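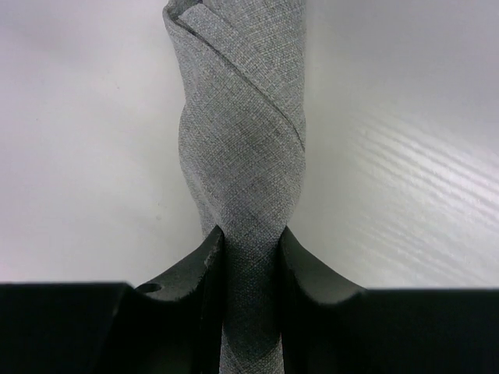 Equipment Plan for the Two-Arm Cloth Station
Student project report, spring term

1. Purpose

Our group studies how two small robot arms can handle cloth together. In this report we plan the equipment for the next term. The arms and the enclosure are already paid for, so the question is which parts we should buy now and which can wait. The department gave us a limit of 116 parts and consumables on one order form, and this made us choose carefully.

2. Present station

Both arms are fixed to the same aluminum rail at the front of the white table. The grippers must come very close to each other in the middle, and for this reason the fingers are the first item in our budget.

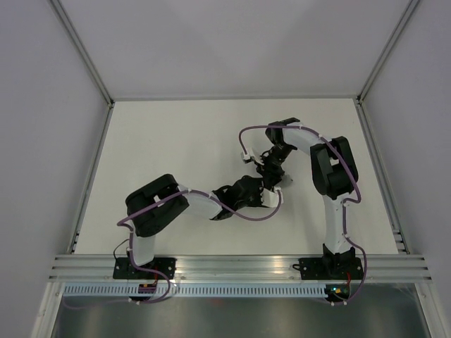 3. Items to buy

Fingers. We ask for 11 spare fingers from Stelia. Vass offers a cheaper type, but the delivery takes 17 days longer.

Cables. The purple cables follow the arms up to the grippers. We want four spare cables from Woten and a bag of white clips — the clips are a small cost, but without them the loops hang too freely.

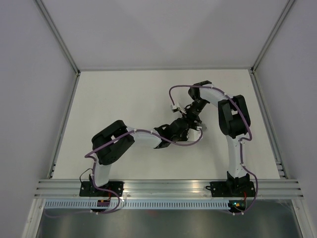 4. Items to postpone

A second enclosure from Fistow was discussed, but we removed it from the plan. We also postpone the force sensors until the new fingers are tested. For the cloth, we will continue with the gray fabric and buy more of it only in September.
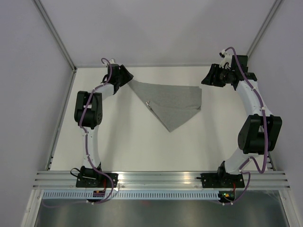
Figure 4. The two arms with the folded gray cloth on the table.

The order form should be sent before the end of term. If the Stelia price changes, we will reduce the number of fingers first and keep the cables as they are.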